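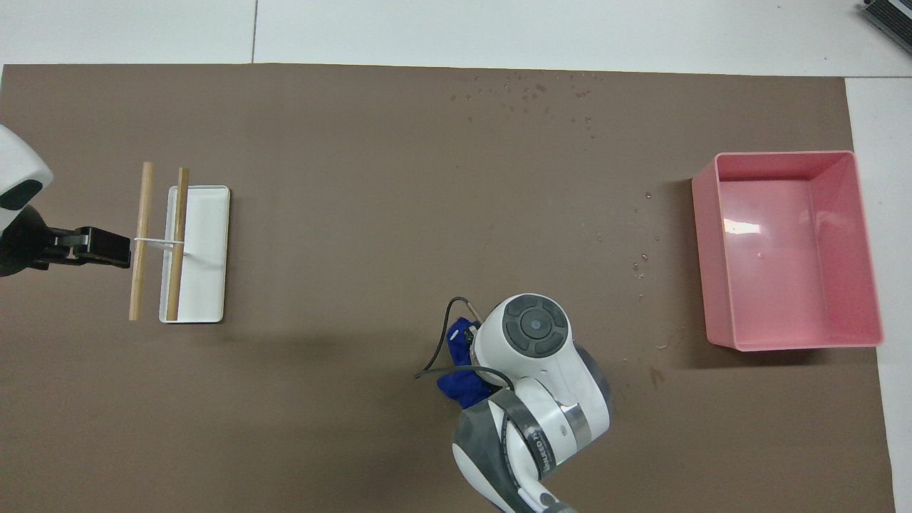 圆木棒

圆木棒，又称木圆棒、圆棒、圆木条，是横截面为圆形、粗细基本一致的细长木制品。短而用于榫接的一类多称木榫、圆榫或木销，长料则常直接称圆棒料。英语中两者都可叫dowel，中文资料翻译时因此时有混用。圆木棒用于家具接合、模型制作、手工编结、儿童教具和日用小物，也作为半成品出售，由使用者自行截短、打磨和上色。

名称

汉语里“棒”“条”“杆”“棍”的界限不严格。木材行业多用“圆棒”，与截面为方形的“方条”相对；手工材料店习惯写作“圆木棒”或“小木棒”；家具五金目录里则写“木榫”或“圆木榫”，专指两端倒角、表面带沟槽的短件。一次性筷子和冰棒棍虽然也是细木制品，前者往往带锥度或经过分片，后者为扁片，一般不归入圆木棒。竹签的外形接近，但竹材不是木材，加工方法和受力特点都不同，应另列。

材料

常见用材有桦木、榉木、椴木、松木、荷木和橡胶木。

桦木纹理细，颜色浅黄偏白，切口不易起毛，是手工用圆木棒中最普遍的一种。榉木较硬较重，抗剪能力好，家具木榫多用它。椴木轻软，容易用美工刀切断和雕刻，常用于模型，但表面容易压出痕迹。松木价格低，年轮深浅分明，细棒在节疤处容易断。橡胶木纹理较粗，多见于直径较大的棒料。

同一捆圆木棒颜色略有深浅属于正常现象。心材与边材颜色不同，同一棵树上不同部位取的料也会有差别，存放时受光多少还会使浅色木材进一步变黄或变深。颜色差别本身与强度没有直接关系。

制作

圆木棒的制作有几种办法。

一、圆棒机加工。先把板材锯成方条，再送入圆棒机，由旋转的刀头削去棱角，出来即为圆棒。此法速度快，适合批量生产，缺点是送料不稳时表面会留下一圈一圈的螺旋刀痕。

二、成型刨削。用上下两组半圆形刀具同时铣削板材，一块板一次可出多根。刀具对得不准时，棒身两侧会有细细的接缝棱，需要再砂光。

三、车削。把方料夹在车床上旋转，用车刀逐段车圆。适合较粗的、数量少的或者中间带造型的棒料。细长料在车床上容易颤动，往往要加中心架托住。

四、过模。在钢板上钻出圆孔，将事先劈好的木条从孔中敲过去，孔沿把多余的木料刮掉。劈出来的木条顺着纤维走向，纹理从一端通到另一端，做成的木销比锯材做的更耐剪切，传统木工至今仍有人采用。

成形之后要经过干燥和砂光。手工类圆木棒一般砂到手摸没有毛刺为止，不涂饰；教具和玩具类多再上一层清漆或水性色漆。

Huguette Courtois在其编写的木工讲义中主张把砂光分成两遍，第一遍之后用湿布轻擦棒身，待竖起的木毛干透再砂第二遍。这一做法在需要染色的棒料上较为常见，不染色的则多半省去。

规格

圆木棒以直径和长度标示，直径在前，长度在后，单位为毫米。同一直径通常有多种长度可选，也有整根长料由店家代截。长料中以800毫米较为方便运输，短料常见15毫米、20毫米和40毫米等，用作木销或小型积木零件。

标称直径与实测直径之间会有出入。木材吸湿后横向膨胀明显，纵向变化很小，所以棒的长度几乎不变，直径却会随季节略有增减，截面有时也会从正圆变成轻微的椭圆。要求配合紧密的场合，应以实测为准，先在废料上试钻一个孔。

用途

家具接合

木榫插入两块板件相对的孔中，涂胶后压紧，可以承受剪切并起到定位作用。板式家具里木榫常与偏心连接件一起使用，由连接件负责拉紧，木榫负责对位。表面的直槽或螺旋槽用来导出多余的胶和空气，没有沟槽的光面棒插入盲孔时，孔底的空气和胶无处可去，可能顶裂板件。自行截取光面棒代替木榫的，可以用钳齿在棒身上压几道浅痕，或者顺长度方向锯一条细槽。

模型与手工

圆木棒可作桅杆、栏杆、车轴、旗杆和小梯子的横档。编结作品常以一根圆木棒作横杆，线绳对折后挂在杆上，向下打结。布艺挂画在上下两端各穿一根，上端承重，下端使布面垂直。

教具

长短不一或粗细不一的圆木棒用于让儿童比较长度、排列次序和练习抓握。把棒平放并排、竖直立起、插入孔板，都是常见的练习内容。立起短棒对端面的平整程度要求较高，端面锯斜了就站不稳。供幼儿使用的棒件应避开过细过短的规格，端头磨圆。

日用

可作衣架横杆、毛巾杆、纸卷轴、植物支架、门挡和抽屉隔条。用作植物支架时，插入土中的一段容易腐朽，应选耐腐树种或定期更换。

绑扎

将圆木棒与线、绳、带结合，是圆木棒手工中的一大类。

平行绑扎用于两根棒并列而中间留有距离的情形。线绳横跨在两棒之间，在每根棒上绕过固定，形成类似梯级的样子。棒间距离由横线的长短决定，只绑一道时两根棒仍可绕着绑点转动，上下各绑一道才能大致保持平行。绑点若要不滑动，可以在棒上先刻一圈浅槽，或在绳下点少量白胶。

并拢绑扎用于加粗或接长。两棒贴紧，绳子绕若干圈以后再从两棒中间横勒几道，把线圈收紧。接长时重叠的一段不宜太短。

十字绑扎用于两棒相交，绳子在交叉处按方形或斜向缠绕，最后在两棒之间收勒。风筝骨架和棚架模型都用得到。

绳材以棉线、麻绳和蜡线最常用。棉线摩擦大，打结不易松脱，颜色也多；麻绳较粗，适合直径大的棒；蜡线表面发涩，细而结实，适合小件。扁平的带子接触面宽，不容易在软木料上勒出印子，但绕圈时要注意不让带子翻转。橡皮圈拆装方便，适合临时固定，日久会老化发粘，在浅色木材上留下痕迹。

Debora Messina与Gianni Bianchini合编的《Lodumis手工图册》把初学者的绑扎练习安排在平行绑扎之前先做一项预备：只把一根棒放稳，学习用单手绕线。图册中的练习都以未上漆的桦木棒为材料，原因是漆面太滑。

桌面与盛放

圆木棒平放时容易滚动，桌面稍有不平就会滑落。操作时多在桌上铺一张垫子，哑光面的比光面的更能拦住棒件，也能避免棒端磕伤桌面。切割需要另用切割垫，普通桌垫不耐刀。垫子颜色以与木色有明显差别者为宜，灰色、褐色、深绿色都有人用，浅黄色的垫子上不容易看清浅色的细棒。

短棒常放在浅盘里。浅盘四周有一圈矮边，可以挡住滚动，边又不高，手指能够直接伸进去把棒拿起。盘子比棒短时，棒只能斜放或者搭在盘边上，受碰后容易翘起；盘子长度应略大于棒长。圆角的盘子比直角的好清理，木屑不会积在角里。同类棒件分盘摆放时，盘子长边与棒的方向一致，取用最顺手。

Tinik公司出品的一种手工材料盒采用类似的矮边浅盘，盒内各盘可以单独取出，Stockdale小学的木工课曾将其用作发放材料的容器。任课教师Skye Jardine在课程记录中写道，学生最常出的差错是把棒横放在盘沿上，转身时用袖子带到地上。

挑选与检查

检查弯曲：把棒放在平直的桌面上慢慢滚动，弯的棒滚起来会一跳一跳，棒身与桌面之间时而露出缝隙。

检查纹理：看棒身上的木纹是否大致与长度方向平行。木纹斜着穿出棒身的，受力时容易沿斜纹折断，这种棒只宜作装饰。

检查圆度：用卡尺在同一位置换方向各量一次。

检查端面：有无劈裂、压扁和发黑。端面发黑常是受潮或锯片过热所致，受潮的棒往往还有霉味。

检查表面：毛刺多的可以再砂，节疤和裂纹则无法补救。

截断与修整

细棒可用细齿手锯截断。先在下刀处缠一圈纸胶带，沿胶带边缘锯，切口较少崩边。用V形槽木块托住棒身，锯的时候不会转动。快锯断时减轻力量，并用手扶住将要落下的一端。极细的椴木棒可以放在刀刃下来回滚压，切出一圈刻痕后折断。

端面修整一般用砂纸平放在桌上，手持棒身垂直轻磨。需要倒角的，将棒斜着边转边磨。剪钳和修枝剪会把木纤维压扁，剪出来的端面多呈扁形，不适合要插孔的棒件。

弯棒可以尝试矫直：用蒸汽熏软后反向压弯，固定在直板上晾干。较粗的棒难以用此法矫正，受潮后也可能重新弯曲。

保存

圆木棒应平放，整根都有支撑。长料斜靠在墙边，时间久了会被自重压弯。环境宜干燥通风，避开暖气片和阳光直射。木榫对湿度尤其敏感，开包后余下的应装进密封袋，膨胀了的木榫可以放在温暖干燥处，待其缩回后再用。

已经绑扎成形的作品存放时不要叠压。棉线受潮后张力会变，重新干燥后绑点可能松动，需要时拆开重绕。

清洁用干布或软刷。未上漆的棒沾上污渍，可用细砂纸顺纹轻磨，不要浸水。

Astatetti工作室的Frøydis Öberg曾整理一份旧料利用清单，将截剩的短头分为可作木销、可作积木和只能作引火料三类，分类的依据是长度、端面状况和是否沾过胶。沾过胶或漆的短头不列入引火料，另行丢弃。

相关条目

方木条
木榫接合
圆棒机
绳结
切割垫
竹签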